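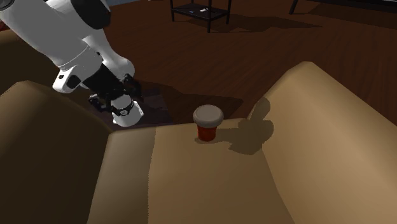 Checked and written up by Mimoza Dimitriou, 8th January

Jalance House, ground floor: fire and escape check

1. Front door opens fully from inside. PASS. Stiff, though. I was told it was planed in September and I'd like to see the invoice.

2. Smoke alarms, hall and landing. PASS on the button test. The landing one is a Nedeck with no date on the back, so I am not taking anybody's word that it's "nearly new".

3. Extinguisher by the kitchen. FAIL. Gauge in the red. The tag is signed but the signature is a squiggle.

4. Furniture fire labels. PART. Two found, one missing. Povilas Toom says it fell off in the wash. Covers on that one don't come off.
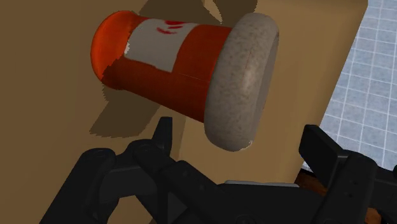
Orange container with pale label, on its side.

5. Cleaning products in locked cupboard. FAIL. Cupboard locks, key lives in the lock.

6. Plug-in heater, back room. FAIL. Rated 2,000 watts and run from a Flesar extension lead. The lead goes in the bin, please, and I will look in the bin.

7. Rear exit route. PASS on the day. Bikes had plainly been moved for my visit, going by the tyre marks.

8. Drill record. PART. Last drill logged as "around 3 minutes". Who timed it? 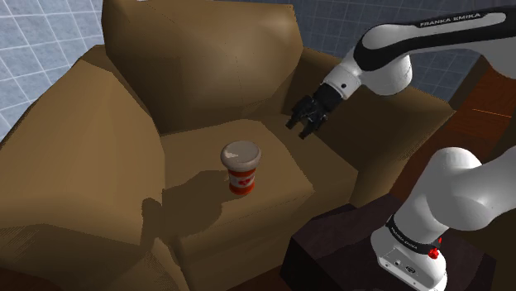 Can we keep using the back room until the heater is sorted?
Only with the heater unplugged and the extension lead taken away.

Items 3, 5 and 6 to be redone within 12 days. Selma Todorova to sign.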